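Werkthorpe Swap & Post Forum > Board games > Posting games without crushed corners

Page 1 of 1 — 3343 views

kerttu_r
I've just agreed my first ever postal trade and I'm giddy! My copy of Rautiainen (the fishing village one, second printing) is going out in exchange for Prondano, which I've wanted since I played it at the October meet. Big square box, heavy boards, lots of little wooden boats. How do you all pack yours? I've heard everything from a single layer of brown paper to a box inside a box inside a box.

garside_beryl
Oh, well done, Prondano is a treat! The harvest round alone is worth the postage. I've sent out more than 100 games from here and my rule is bag the bits first. Every boat, every cube, every card deck in its own little bag, elastic bands nowhere near the cards. Then fill the space inside the game box with tissue so nothing rattles.

JawadG
Agree on bags, disagree on the tissue. If you stuff the inside too full the lid lifts and the corners split from within. I had that happen with Stedatia and it still makes me wince. I leave the inside alone and put all the padding outside.

garside_beryl
A light handful, Jawad, I'm not upholstering a sofa.

JawadG
Fair enough, a handful I can live with!

socorro_z
Outer box matters most in my book. You want a gap of two fingers on all sides, padded tightly. Kerttu, do use a used box if it's still stiff, they're perfectly good and it's lovely seeing them go round the country again. Peel off the old labels though, mine once went back to the person who'd sent it to me.

My order of doing things:

1. Wrap the game in paper, then a layer of bubble wrap. No tape on the game box itself, ever.

2. Line the bottom of the outer box with scrunched paper, game in flat, more paper down the sides until it won't budge.

3. Shut the flaps and tape along the seam, then across the ends. Press the tape down hard with your hands all the way along, especially where the flaps meet.
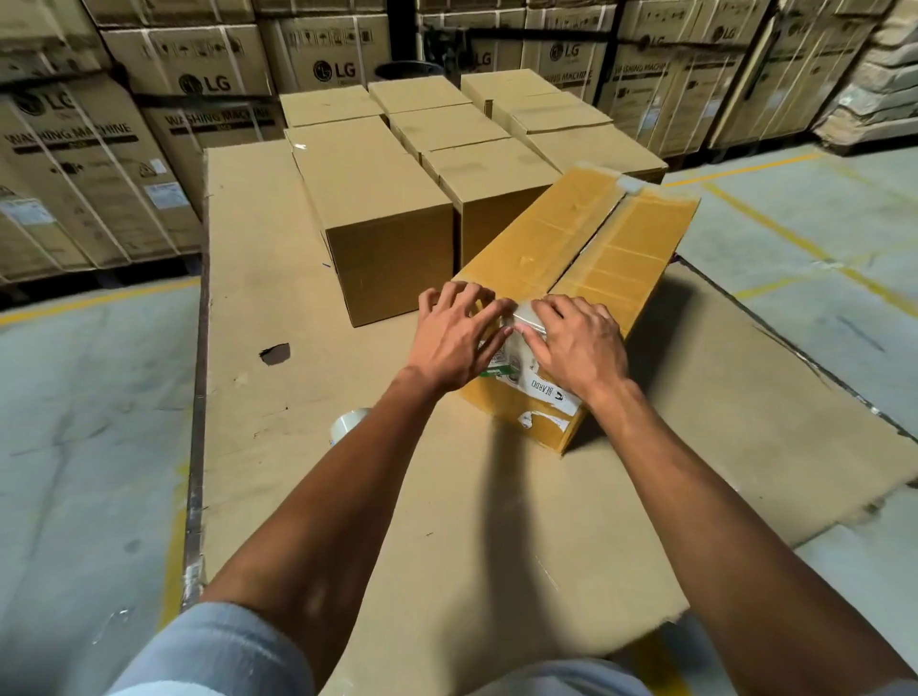 4. Write the address on the box as well as on the label. Big letters, marker pen.

5. Give it a gentle shake. If you hear boats, open it up and start again (sorry).

aileen.e
Love this list, but I'd argue with number 4. Two addresses is fine until you make a slip in one of them. I put a spare slip of paper inside with both our names on and leave the outside clean.

socorro_z
I do both, belt and braces :)

kerttu_r
You're all wonderful, thank you! I've got 14 little bags ready and I'm off to find a box. One more thing — do you send the same day as the other person, or wait?

garside_beryl
Same day, and swap tracking numbers by 12 noon so you both know it's gone. Then put the kettle on and read the rules while you wait. And please come back and tell us what you think of the harvest round!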